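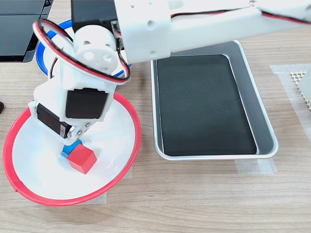 Presupuestar un puesto de manipulación pequeño lleva una tarde si se hace en orden, y dos meses si se empieza por el brazo. Casi todo el mundo empieza por el brazo. Va en este orden: tarea, mesa, brazo, recambios, y al final lo que no sale en ningún catálogo. La tarea de referencia es mover cubos entre recipientes, nada más. Con un brazo impreso en 3D las piezas blancas son lo barato; lo que hay que mirar con lupa son los servos negros y el cable, que en el codo necesita un bucle con holgura y por tanto más metros de los que uno pone en el pedido. Apuntadlo ya: cable, de más.

Paso 1. Escribir la tarea en una frase

Una frase. "Coger un cubo de un recipiente y dejarlo en otro". Si no cabe en una frase, son dos presupuestos. De ahí salen el alcance, el peso de la pieza y la apertura de la pinza. En Flandton lo hicimos al revés la primera vez y acabamos pidiendo una pinza para piezas que no teníamos.

Añadir debajo de la frase: cuántas horas seguidas va a trabajar, quién lo va a montar, dónde va a estar enchufado. Lo del enchufe parece tonto. Media mañana perdida por un alargador.

Inicio Guías Compras Plantillas Contacto

Paso 2. La mesa antes que el robot

Lista corta de lo que va encima y se compra en cualquier tienda de menaje: recipientes de borde de color, bandeja metálica, algo oscuro para el fondo de la bandeja, cinta. Cubos de madera en dos colores. Todo eso junto es la línea más pequeña de la hoja y la que más veces se olvida. Comprad recipientes repetidos, del mismo modelo y a la vez – luego cambian el diámetro o el tono y hay que volver a ajustar posiciones.

La cinta va en el presupuesto. Un rollo translúcido para marcar sitios, otro de reserva. Si no hay marcas, cada cual pone el bol donde le parece y las pruebas de una semana no se comparan con las de la siguiente. 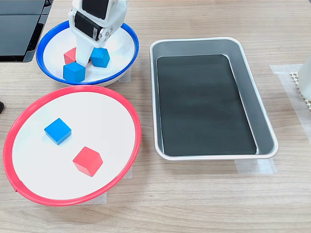 Zinhle Modise
Responsable de compras y planificación, taller de automatización de Flandton

Paso 3. El brazo

Pedir siempre dos precios: kit completo y piezas sueltas. A nosotros el juego de servos con la electrónica nos salió por 264 euros en Irkard, y la impresión la encargamos fuera, a Lehtinen, por 97. Con impresora propia sale más barato pero hay que contar las horas de máquina y las piezas que salen mal, que al principio son bastantes. Ojo con el plazo: los servos tardaron mas que todo lo demás junto. Pedimos en julio, mal mes.

Preguntas para el proveedor, por escrito:
– ¿Los servos se venden sueltos y seguirán en catálogo el año que viene?
– ¿La fuente de alimentación va incluida?
– ¿Qué tornillería trae y de qué medida?
– ¿Portes y aduana aparte?

Si no contestan a la primera, pasar al siguiente de la lista.

Paso 4. Recambios

Mínimo 3 servos de repuesto por brazo. Parece mucho. Los de la muñeca y la pinza son los que más sufren, sobre todo cuando se trabaja dentro de un recipiente y se roza el fondo o el borde. Un juego extra de dedos impresos también, se piden en la misma tanda que el resto y casi no se nota en la factura.
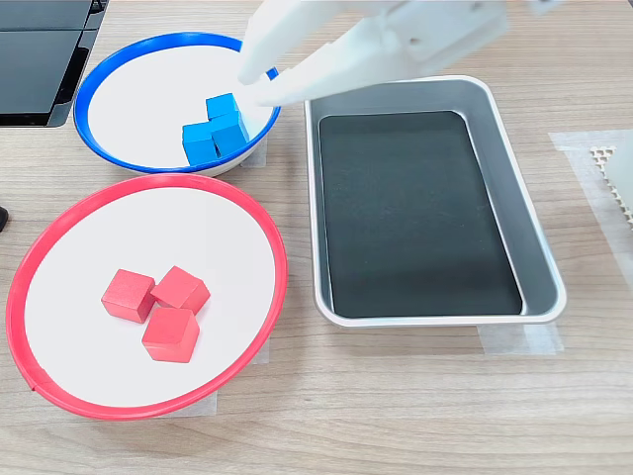

Clasificación por color: cubos azules en el bol de borde azul, rojos en el plato de borde rojo.

Paso 5. Lo que no sale en el catálogo

Horas de montaje. Horas de calibrado. Horas de alguien colocando cubos otra vez en su sitio, que es la partida que siempre me tachan y siempre vuelve. Yo la pongo con nombre propio, "reposición de piezas", y así se discute una sola vez.

También: un sitio donde guardar el puesto cuando se necesita la mesa, y una persona que sepa desmontar un servo sin mirar el manual. Nosotros llevamos las horas en Wasent, vale cualquier hoja de cálculo siempre que la rellene la misma persona.

Paso 6. Cerrar la cifra

Nuestro puesto, todo incluido menos el sueldo de nadie, se quedó en 1.048 euros. El brazo no llega a la mitad. El resto es fuente, recambios, mesa, portes, y un margen que se gastó entero antes 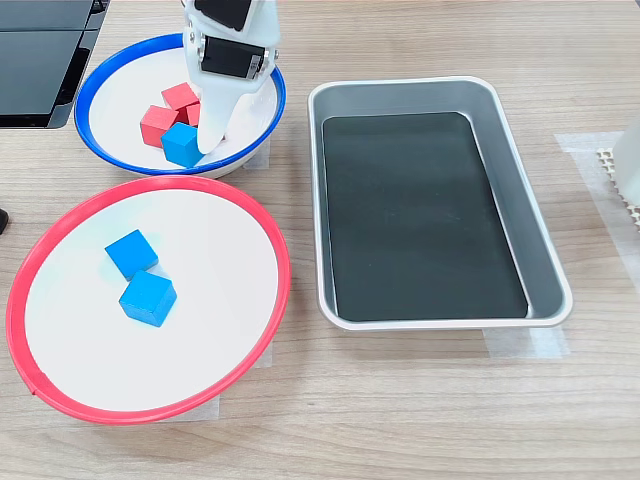 de terminar el primer mes de pruebas, casi todo en portes de pedidos pequeños. Agrupad pedidos. Un envío con todo cuesta lo mismo que uno con cuatro tornillos.

Antes de mandar la hoja a aprobar, repasar que cada línea tenga proveedor, plazo y fecha de caducidad de la oferta. Las ofertas caducan, y si la aprobación se retrasa toca volver a pedir precio. Dejar también una columna vacía al lado para el gasto real e ir rellenándola con cada factura, no al final. La nuestra tiene dos huecos que ya no hay manera de reconstrur.

Para un segundo puesto no multipliquéis por dos. Los recambios y la herramienta se comparten, los recipientes y la cinta no.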